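Workshop notebook - Irkden harbour history, archive room
Print this page | E-mail this page
September. Entry by Elli Partanen

The first box of papers on the founding of the harbour at Irkden was opened this morning. It holds the correspondence of the Vuorinen estate, which owned the land on both sides of the river mouth before the town was laid out. The earliest letter is dated 1808 and asks for leave to build a quay.
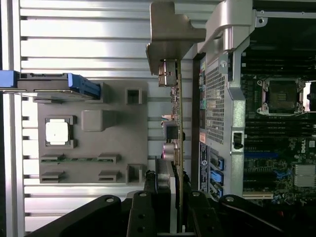
The letter names Gumley as the surveyor. His plan shows a straight basin with two stone moles, and a cut leading inland to the salt pans. The cut was never dug to the line he drew. The present channel bends to the north, and no paper in this box explains the change.

Sheets 1 to 36 have been numbered in pencil on the back. Sheet 14 is torn along the fold and has been set aside in a clear sleeve. Colleagues are asked to leave it flat. 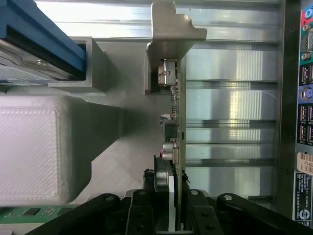
Street names

The plan gives Drillard as the name of the lane behind the quay. The parish register spells it with one l until the church was rebuilt. Both spellings should be kept in the index, with the register form in brackets. The fishermen's quarter has no name on the plan - only the word "huts" and a row of small squares. 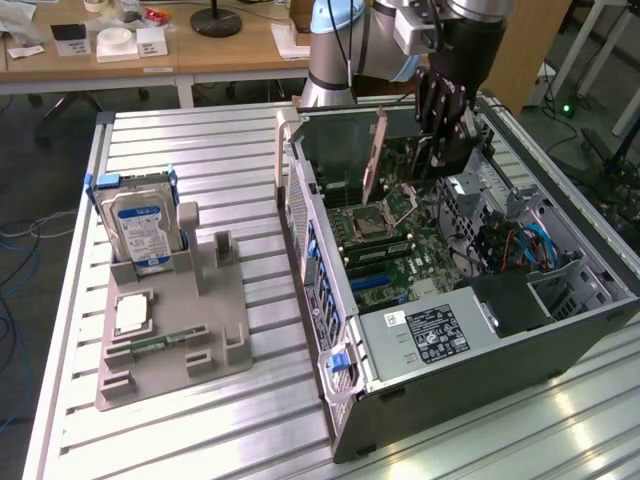

Added at 4 p.m. by Saimi Tikkanen

I have compared the plan with the copy catalogued under 2731. The copy is later and has the bend in it, drawn in a different hand. The depth figures at the harbour mouth do not agree, and I have listed the differences on the inside cover of this book. The second box has not been opened. The key to the map press is with the front desk.

Last updated: September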